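The price of a quiet house

The man from Bimach takes his shoes off at the door, which I gather is part of the service. He walks the length of my hallway in grey socks, stops, tilts his head and tells me my home is "acoustically tired". I have lived in it for 28 years. I'm fairly tired too, but I hadn't thought of billing anyone for it.

Quiet is having a moment. Brekville, where I live, used to sell itself on its schools and the bakery on Yip Street. Now every second real estate listing mentions "calm", and last spring one three-bedroom was offered with a "silence certificate" framed in the laundry. The certificate turned out to be Bimach's own. So was the scale it was marked on.

The basic visit costs $332. For that you get the socks, a reading taken with a tablet, and a colour-coded report that arrives by email before dinner. Mine was amber. The fix, also supplied by Bimach, was a set of Kallel panels for the lounge and both bedrooms, plus underlay, plus something called a threshold treatment. All up it came to $2383, not counting the labour.

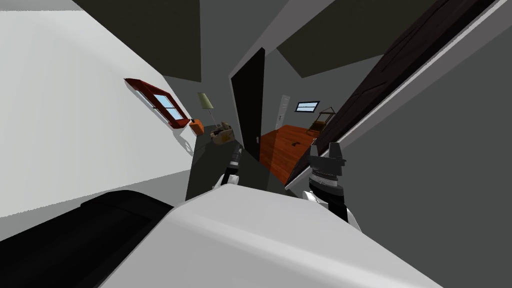

I asked what amber meant. It meant I was "within reach of green". I asked what the number behind the colour was, and was told the number could be confusing without the colour. We went back and forth like this for a while, quite pleasantly, and he left me a brochure.

Kam-wah Tsai has spent most of her working life measuring noise for councils and builders, and she laughed when I read her the report over the phone. Her complaint wasn't with the panels, which she hasn't tested and wouldn't judge from a brochure. It was with the idea that you can stand in a hallway at 11 in the morning and learn much about how a house sounds at night.

"Soft stuff in a room will take the echo out of it," she said. "Good. Put some soft stuff in the room. But if the trouble is a truck outside, you're asking a cushion to stop a truck."

People mix up the two problems all the time, she told me, and the sales material does little to help. A room that rings when you clap is one thing. A room that lets in the neighbour's television is another, and it usually comes down to gaps, windows and walls. Those jobs are dull and don't come in nine colours of felt.
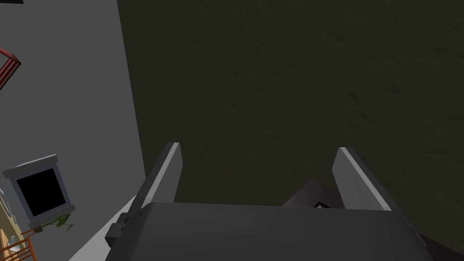
Dark floors with some texture to them suit the muted quiet-home look.

To be fair to the other side, I went to see Ilídio Veloso, who bought the whole package in August and is happy with it. His place is two streets back from the rail line. We sat in his lounge for a good half hour and it was, I'll admit, very nice in there. Voices sounded close and warm. Then the Thursday freight went through and we both stopped talking until it had passed.

"It's a softer train now," he said.

Maybe it is. I wasn't there for the old train. He sleeps better, he says, and I have no reason to doubt him, though he also told me he gave up coffee after lunch the same week and moved the bed to the back room. The follow-up survey asked him about neither. It had six questions, and four were about the friendliness of the installer.

I did ask Bimach whether it had ever compared houses before and after with somebody else's meter. A reply came two days later. It said customer comfort was a personal journey and offered me ten per cent off the threshold treatment.

In the meantime I bought a roll of foam strip at the hardware store and ran it around the front door, badly. The draught has gone, and the street sounds a bit further away, or I think it does. I haven't measured it either. The tablet man rang again this week to see if I was still amber.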